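Gripper Trials at the Illedby Bench: Your Questions

What are you comparing?

Two sets of fingers on one arm. The Perkix pair is stiff and narrow, the Brellus pair is softer and bends a little at the tip. Everything else stays as it is, so when we see a difference we can be fairly sure where it came from (fairly sure, mind you – we've been surprised before).

Why a sandwich?

We get this one a lot, and we're always happy to answer it!
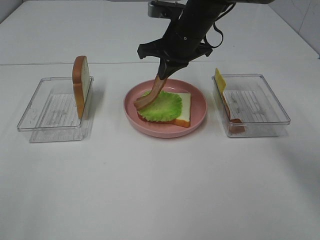
Grippers that do well on blocks can come undone over lunch, and we wanted a task where each pick asks for something new. Bread and cheese stand on edge in clear bins, so the fingers have to come down beside a thin slice without pushing it over. Bacon is another matter, a long curved strip that hangs at a slant from the fingertips, and the arm has to set it over a frilly lettuce leaf without dragging the leaf along. If you only have time to try one item on your own bench, we'd gently steer you toward the bacon.

How many runs does each gripper get?

50 per pair, with the camera and the controller settings left alone. We swap fingers after that and start over. Our log is up to run 1731 now, counting all the older fingers we've tried, and yes, we do still read the notes.

What counts as a finished run?

Both bins empty and the sandwich closed on the plate. We don't mark down for a crooked top slice, although we do write it down, as a steady lean to one side often points to a wrist offset that wants another look. 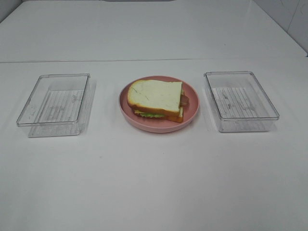

End position: closed sandwich, both bins cleared.

Can I use my own controller?

Very likely. We run the Moldovan controller and have tried 2 others with good results. Please allow 19 minutes for the first calibration, and do it again any time you change fingers, even if you're only going back to a pair you used that same morning.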